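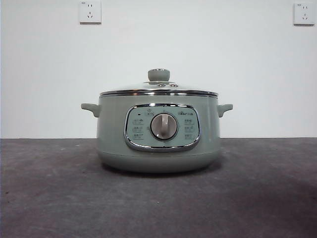 What can I cook in a small electric multi-cooker?

Soups, stews, noodles, porridge, hot pot, steamed eggs – anything you'd make in a medium saucepan, and plenty you wouldn't think of! I started with instant noodles and was braising chicken thighs by the second week.

Does one pot feed a family?

It depends on the family. Mine does dinner for two with a lunch left over, or soup for 4 if there's bread on the table. For our March potluck at Durside I made two batches back to back and both got scraped clean.

Do I need the lid on?

For rice and anything steamed, leave it on. A glass lid is such a treat because you can watch the bubbles without lifting it. For thick sauces I set it a little askew for the last few minutes so they cook down.

My soup keeps boiling over. Help!

Less liquid, lower heat. Starchy things like oatmeal and noodles foam up fast, so fill the pot halfway at most and stay close by. If your lid has a steam vent, check that there isn't a bit of dried rice stuck in it.

The labels on my dial aren't in English. How do I learn the settings?

Try a translation app on your phone first, then write yourself a little card and tape it inside a cupboard door. Miyuki Kinoshita from our Thursday group tested hers with plain water and a kitchen timer, one setting after another, and ended up with a chart we've all copied.

How do I clean it?

Unplug it, let it cool, and wipe the inside with a soft sponge and dish soap. Never put the base under the faucet. Stuck-on rice comes off easily after a soak – 3 cups of warm water and a cup of patience.

Can I bring mine to a class?

Please do! Any make is welcome, and we love seeing different ones. Bring the power cord too (58 people on the mailing list and somebody always forgets) and label it with your name.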